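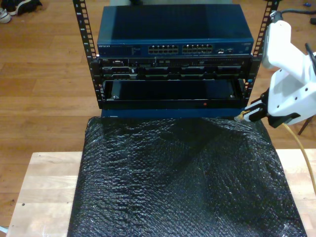

Where did the county's bus money go?

The board of supervisors voted last month to move $4000 a week out of the rural bus budget and into what the order calls "regional readiness." I have read the order twice. It runs to 7 pages, and the word "bus" appears only in the title. What readiness means, who is supposed to be ready, and for what, is left to the reader.

Readers on the Laryea side of the county will remember that we were promised a review before any route was touched. Chairman Tshepo Mabaso said so in January, in the open session at Otano, and it is in the minutes. He said then that no rider would lose a stop "until the public has seen the numbers." I would like to see them. I asked the clerk's office for the ridership counts and got back a one-page summary with a single figure on it: 259 riders a week on the Brirska line. There was no start date and no word on whether a person who rides out in the morning and home at night was counted once or twice.

That matters quite a bit. If the 259 are separate people, then the line carries a good share of the folks out there who don't drive. If they are trips, the number of people is smaller and the board may have a case. I don't know which it is. I doubt the board did either when it voted, given that not one supervisor asked the question out loud. The whole item took less time than the argument over parking behind the courthouse.

The defense offered so far is that the money is only being "parked" and can come back next year. Maybe so. The same was said of the library repair fund, and the roof at the Pidholm branch is still under a tarp. Money that gets parked in this county has a habit of staying put until everyone has forgotten whose it was. If the board means for it to return, it could have written a return date into the order. It took the trouble to write in a start date.

We are also told that a dial-a-ride service will fill the gap. The flyer is cheerful about this. It says rides can be booked "with ease," then asks for two days' notice and warns that return trips can't be guaranteed. Anyone who has sat in a clinic waiting to be called knows how well that will work. The flyer gives no price per ride, and the person who answered the phone number printed on it told me the fare had not been set.

To be fair to the board, the buses are old and the Brirska line has lost money for years. Supervisors are within their rights to say it costs too much. They could stand up and say that, take a vote on it, and hear from the people who would be left at the side of the road. What they did was tuck the cut into an order about something else, on a consent calendar, with the agenda posted late in the afternoon before the meeting.

A petition asking for the full counts and a proper hearing had 3745 names on it when it was handed in. The chairman's office has confirmed it was received. It has not said whether anyone will read it, and the draft agenda for the next meeting makes no mention of it or of the buses.

That meeting is on 26th November in the Otano hall. Public comment comes at the start, and you have to sign the sheet by the door before the meeting is called to order. If you ride the Brirska line, say how often and where you get off. If you get a straight answer on what "regional readiness" means, please write in and we will print it.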